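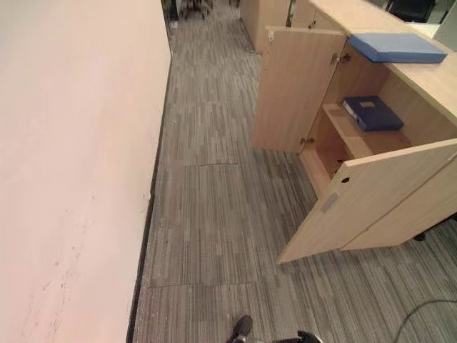

17th August

I have now read three articles telling me that walking 10 minutes after lunch will fix my sleep, and I don't buy it. I tried it all through June. The app, Braltier, gave me a "rest score" every morning, and it went up when I walked and also when I stayed up until two watching boxing.

What does a rest score measure? The help page says it draws on 40 signals and names four of them. One is "consistency," which I think means opening the app.

My cousin Nahuel swears by it. He pays $108 a year and he yawned through all of dinner. His best day was 3792 steps — he showed me the badge.

I don't mind walking. I like the loop past the Ibarra bakery and I'll keep doing it. But I slept badly before June and I slept badly in June, and the app sent me confetti. I canceled last night. It asked me if I was sure, then offered me a month free.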